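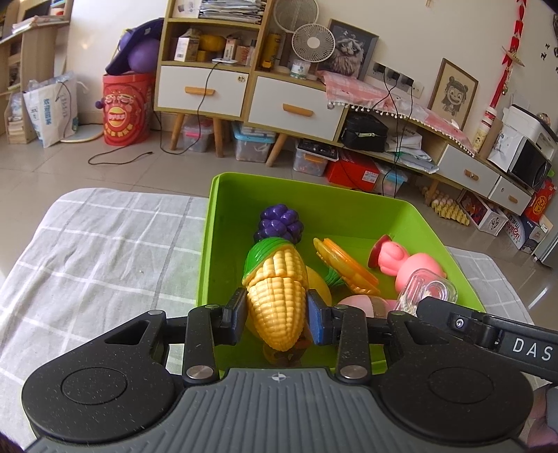
Corn held up over the green bin, grapes and a pink pig inside

The toy swap is back this December, and the play food is going first

If you've been meaning to clear out the toy corner before the holidays, now's the moment! Our street's toy swap is on again this December, upstairs at the Mistier café, and I've been told to spread the word (I was going to anyway, you know what I'm like). Doors open at 2 in the afternoon and we pack up when the tables are bare, or at 5, whichever comes first.

Play food is the big thing this time. I had no idea there was such a hunger for it, but the sign-up sheet has more people asking after toy fruit and veg than after puzzles and trains put together. Last winter 816 toys changed hands over the whole season, and Hanne Gunnlaugsson, who keeps the list, reckons the kitchen bits went quicker than anything else on it.

So it's bins out, lids off. A bright green one has been filled already, with corn still in its green husk, a bunch of purple grapes and a pink pig who has wandered in among the groceries. I like a mixed bin myself. Children tip the lot out and make a shop of it, and a pig in a shop is a perfectly good customer. There's a halved fruit in there too, and if you've got the other half of anything at home, please bring it along, even if it looks scruffy.

A few practical bits. Wipe things down before you come, please, warm soapy water is fine. Anything that takes batteries should come with the batteries out and in a little bag. Soft toys go on the Bustus table by the stairs, board games on the long one opposite, and play food stays in its bin so it doesn't roll under the radiators like last year (we were finding peas until Easter). You don't need to bring something to take something, but do leave a note of what you've taken so the list adds up.

Kárason, the bakery on the corner, is sending over about 14 trays of buns, and there'll be coffee for the grown-ups. Parking is hopeless, so walk if you can, or leave the car behind the Cilus garage and come through the side gate.

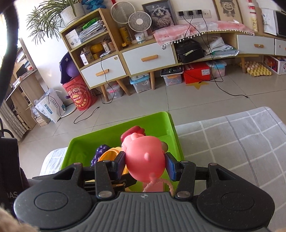

Birta wrote in to ask whether the animals could have a bin of their own, as her two spent the whole of last year's swap digging for a cow and never got as far as the food. She'd be happy to bring a spare one and a label for it.

Yes please to that, Birta, bring both! Everyone else, leave your bags at the café counter any morning before the swap and they'll be carried up for you.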